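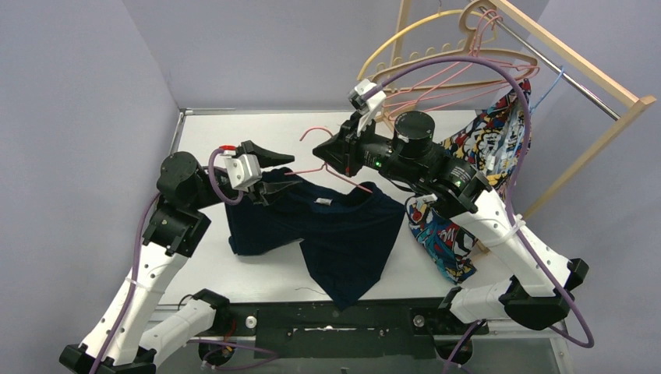
Mending Night at Amcombe: A Conversation with Pao-chu Sin

Feb 20, 2022

Pao-chu Sin answers the door with a threaded needle stuck through her collar and a coffee in each hand, one of them for me. She's in the middle of a sleeve. She is nearly always in the middle of a sleeve, it seems, and by the time I've found a chair she has gone back to it.

Sin started the Amcombe mending night in October, in the back half of a former shoe store, with a borrowed ironing board and 6 chairs. She had put up one flyer at the library. "I figured I'd sit there by myself and get my own pile done, and that would've been fine," she says. "Then eleven people walked in! We had folks sitting on the windowsill."

Since then the group has fixed 176 pieces of clothing, all of them written down in a green notebook that lives next to the button jar. I could have read that notebook all afternoon. There's a wedding shirt with a scorched cuff, a child's raincoat, and four entries in a row for the same pair of work pants.

"The pants are Yurani's," Sin says, laughing. "She'll tell you about the pants."

Yurani Bermúdez does tell me about the pants. She lays tile for a living and goes through knees faster than anyone she knows. "I used to buy a new pair every couple of months and be mad about it," she says. "First night, Pao-chu showed me how to put the patch on the inside, a good inch bigger than the hole all the way around, and stitch it down in rows. Those knees are the strongest part of the pants now. The seat's going to go first." She now teaches the patch herself, and she brings her own thread, a waxed kind from a shop called Gunawan that she talks about the way other people talk about restaurants.

I ask Sin where she learned. Her grandmother, she says, and then a long stretch doing alterations at Milico, a dry cleaner's with one window and a radio stuck on the same station. "Hems, hems, zippers, hems. I got fast there. But I didn't get to talk to anybody about it, and talking is the good part."

What do people bring in most? "Armpits," she says right away. "T-shirts that split at the armpit, sweaters with moth holes, and jeans that wear out between the legs. People whisper when they tell me about the jeans. Everybody's jeans do that!"

She has strong feelings about darning. She loves it, she wants you to love it, and she thinks most beginners pull the yarn too tight. She hands me a sock stretched over a wooden egg and has me weave a few rows. Mine pucker. She picks out two of them, tells me to leave a tiny loop at each turn, and watches until I get one right. I'm a little ashamed of how happy this makes me.

The next plan is a sewing machine corner. Sin has her eye on a used Murano that a neighbor is selling, and the group has put together 400 dollars toward that and a better lamp. Bermúdez wants the machine for canvas. Sin wants it for curtains, mainly her own.

Newcomers don't need to bring anything except the thing that's torn, washed if possible. "Please, washed," says Bermúdez from across the table.

Before I go, Sin looks at the lining of my coat, which I'd hoped she hadn't noticed, and holds out her hand for it. It took her less time than the coffee. It's in the notebook now, between a pillowcase and a pair of gloves.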